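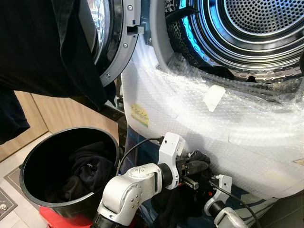 Fig. 1. Laundry cell with both arms at the front of the washer, bubble wrap in place below the drum opening.

Ticket: Washer loading, left arm pick from bin
Workshop: Flurau shared workshop, laundry cell
Opened by: Gudrun Lindqvist
Assigned to: Xolani Ngubane
Date opened: 15 November 2021
Priority: Normal
Status: Monitoring

Summary of the problem
The loading routine stops during the pick stage with the message "grip width out of range." The stop occurs on dark garments. Light garments of similar size complete the same routine without a stop. The requester asks that the fault be found before the cell is offered to other members of the workshop.

Configuration
Two arms, parallel grippers, Broltine controller. Bin placed on the red stool. Washer door fully open. Finger force limit set to 14 newtons. Gripper settle time set to 400 milliseconds. No changes have been made to the arm mounts since April.
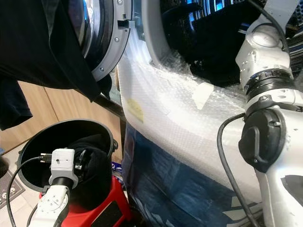
The pick routine was reviewed first. It divides the bin into zones and lowers the gripper into the zone with the highest measured cloth. Dark fabric inside a dark container gives the depth sensor very little to work with, and the height map for such a load contains large gaps. The black cloth in the round black bin is the combination that the requester reported, and with the gripper block pressed against the cloth the zone reading cannot be trusted. The routine treats a gap as low cloth and continues downward until the force limit is reached. The fingers then close on more layers than the width check allows.

Entry 1, X. Ngubane
Force limit and settle time confirmed against the build sheet. Both are correct. The width check was reproduced on the bench with a folded towel. The controller reports the fault as designed, and the check itself is not considered defective.

Entry 2, P. Urban
Wrist camera exposure was at the factory value. It has been raised for the left and right arms. Please note that bright surfaces near the fingers will now wash out. This is acceptable for the pick stage – the placement stage does not use the wrist view. 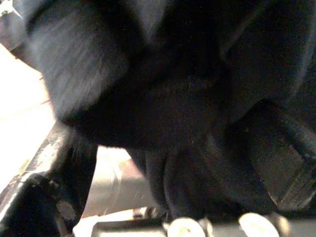

Fig. 2. Wrist view, dark fabric at the gripper finger. Folds and lint can be made out; pale surfaces at left are overexposed.

Entry 3, X. Ngubane
Gap handling changed in the pick routine. A gap is now marked "unknown" and the gripper descends in short steps, with a force reading after each step. Cycle time for one garment has increased by 2,000 milliseconds. The requester has accepted the increase.

Entry 4, D. Fodor
The cable on the upper arm was inspected as a separate matter. Members are reminded to leave enough slack for the full wrist turn and to check that the loop does not pass between the arm and the open door. The bubble wrap at the lower front of the machine is to remain fitted during all trials.
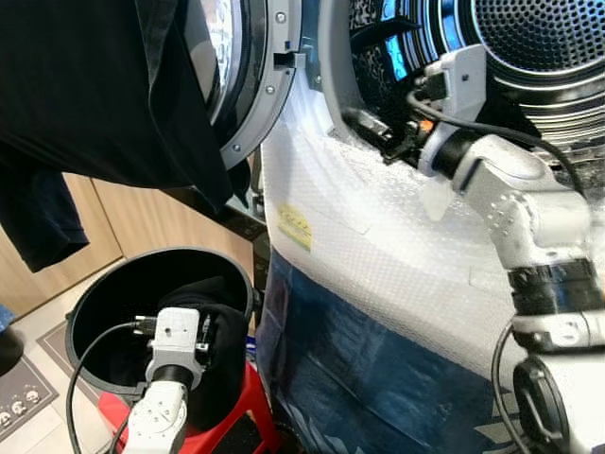 Fig. 3. One gripper at the mouth of the drum, the other holding cloth in the bin.

Entry 5, P. Urban
Speed for the arm working at the drum has been limited to 50 percent whenever the second arm is below the rim of the bin. The limit is set in the shared motion file and applies to both arms. It should not be overridden from the Pritska panel.

Actions outstanding
Z. Raudsepp to repeat the trial with a mixed load and attach the controller log.
X. Ngubane to add the "unknown" zone state to the build sheet.
G. Lindqvist to confirm whether a light-colored bin of the same diameter may be purchased.

The ticket will remain in Monitoring until the mixed load log has been reviewed. Further stops with the same message should be added to this ticket, with the garment type and the zone number stated.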